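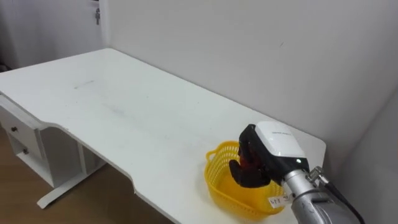
Care and Storage of Stamps, Inks and Card
Members' Information Sheet, Grunness Papercraft Guild
Revised Oct 16, 2018

The following guidance is issued to all members who borrow from the Guild's stamp library. It may also be of use at home.

Cleaning stamps
Stamps should be cleaned before the ink has dried. For dye inks, a damp lint-free cloth is normally sufficient. Pigment inks require a drop of mild soap in lukewarm water and a soft toothbrush, used lightly across the grain of the design. Solvent inks must be removed with the cleaner recommended by the ink's maker.

Alcohol wipes and baby wipes are not to be used on red rubber, which they dry out over time. Clear polymer stamps may yellow or take on a tint from strong colours – this does not affect the impression. A clear stamp that no longer clings to its block should be washed, left to air dry face up and tried again.

Wooden-mounted stamps must never be soaked. Water loosens the cushion from the block, and repairs are charged to the borrower.

Storing ink pads
Dye pads are best kept upside down, so that the ink stays near the surface. Pigment pads are kept the right way up. A pad which prints faintly should be re-inked with 5 drops, spread with the back of an old spoon and left overnight with the lid closed.

Card and paper
Card should lie flat, away from radiators and outside walls. Sheets stood on end in a half-filled box will bow within weeks. Offcuts wider than three centimetres are worth keeping for mats and sentiment strips; sort them by colour in envelopes.

Trimmers and blades
Change the blade when the cut edge begins to look furred. Between changes, running the blade through kitchen foil a few times will remove traces of adhesive. Used blades should be taped inside a folded piece of card before disposal.

Returning sets
Library sets are lent for 13 days. Please check the contents against the list inside the lid and report any missing pieces to Rosemarie Dreßler, Stamp Librarian. Sets returned inky will be sent back for cleaning.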